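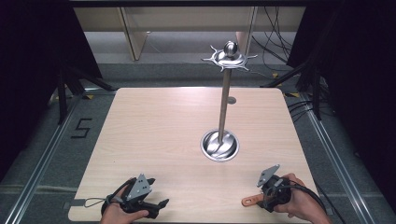
El perchero de sobremesa es un soporte vertical de pequeño tamaño formado por una base, un mástil y una corona de ganchos. Reproduce a escala reducida la forma del perchero de pie y se emplea para colgar collares, llaves, tazas o utensilios ligeros.

Estructura

La base suele ser redonda. En los modelos metálicos puede tener forma de plato, lo que permite dejar en ella anillos o monedas. El mástil se enrosca en el centro y conviene apretarlo de vez en cuando, pues con el uso tiende a inclinarse. Los brazos parten en estrella de un disco central y terminan en punta o en curva. Muchos modelos se rematan con una bola.

Materiales

El acero inoxidable pulido es habitual en los percheros de cocina y de comercio. También los hay de latón, de hierro pintado y de haya torneada. La casa Hollmann vendió durante años una serie en acero de 30 cm de altura, y el taller Skosard fabricó unas 3.000 unidades de un modelo desmontable diseñado por Frauke Kleinschmidt.

Colocación

Se apoya sobre una superficie horizontal y lisa. En los escritorios y mesas de trabajo se evita ponerlo encima del pasacables, el orificio redondo por el que bajan los cables, ya que la base podría quedar mal asentada.

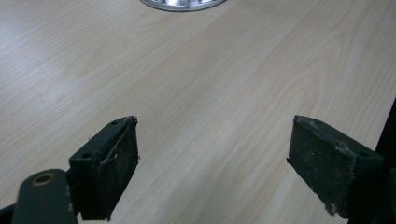
Tablero de madera clara con pasacables metálico redondo.

La carga se reparte entre brazos opuestos. Un peso excesivo en un solo lado puede volcar el conjunto, sobre todo en los modelos de mástil alto y base estrecha.

Limpieza

El acero pulido se limpia con un paño húmedo y se seca enseguida para evitar marcas de agua. No se recomiendan los estropajos metálicos.

Véase también

Perchero de pie
Joyero
Pasacables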